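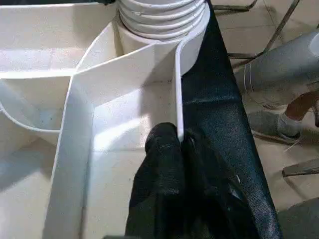
Drangate Storage - Unit Block 2
Workplace inspection checklist with comments
Inspected by: Sebastião Pacheco
Date: 09/02/2019

1. Exits and aisles
Main exit clear: Yes
Rear exit clear: No
Comment: Pallets stacked against the rear door, same as in July. Moved during the inspection. Paint a keep-clear zone on the floor, 50 cm past the door swing.

2. Fire equipment
Extinguishers tagged and in date: Yes, except unit 159
Comment: Unit 159 has no tag. Pressure gauge in the green. Andrade to service and re-tag.
Hose reel: Cabinet door sticks. Plane the bottom edge.

3. Electrical
Switchboard labelled: Partly
Comment: Circuits for the mezzanine are still in pencil.
Test and tag: Current
Leads across walkways: One, at the packing bench - removed.

4. Racking
Load signs posted: Yes
Uprights: Dent at bay 331, aisle side, below the first beam. Bay unloaded and taped off until the Disex technician has measured it.
Beam locks: All fitted

5. Small parts storage
Trays free of cracks and sharp edges: Yes
Labels legible: No
Comment: Reprint on the grey stock. The white labels fade near the windows.

6. First aid
Kit sealed: No
Comment: Eyewash expired. Burn gel low. Reorder through Nonotow - code is inside the lid.

7. Housekeeping
Spill kit complete: Yes
Bins emptied: Yes
Floor drain grate: Loose, one screw missing

Items 1, 2 and 4 stay open until re-inspected.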